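Old heating oil tank in the yard, do I have to dig it up?

Asked by Benedetta Mazza

So we bought a place in Skestmont last November and on Sunday I found a capped pipe sticking out of the flower bed (I was moving hostas). Neighbor says it's the fill pipe for an old oil tank, 300 gallons he thinks. We heat with gas. Do I have to pull it out or can I just leave it alone? And who even tests the dirt? I got one quote over the phone for $2298 and have no clue if that's good.

3 answers

Kukia
Leave it. Mine's been down there forever and my tomatoes are great lol

Rosalba Ferraro
Please don't just leave it! I went through this with a 1000 gallon one and the tank was the cheap part, it was the soil that got me. Call your county or the fire marshal first and ask if there's a permit or closure record on file, sometimes a previous owner already had it pumped and filled with sand. If there's nothing, get somebody to stick it and see if there's still oil or water in it. Then soil samples from both ends, sent to a lab, BEFORE you sign anything for removal. And ask if that $2298 covers pumping and disposal, mine didn't and it added $2000 to the bill.

Sala
Agree with Rosalba. Also check if your state has a cleanup fund for home tanks, ours did, but you had to apply before the digging started and I missed it by a week. Plukusau did our removal and they were fine, a bit slow on the paperwork.
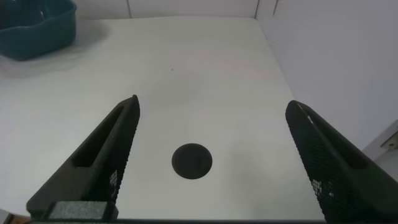 Oh, and keep every page of that paperwork, the closure letter most of all. Our buyer's bank wanted it when we sold and I had to go begging the county for a copy.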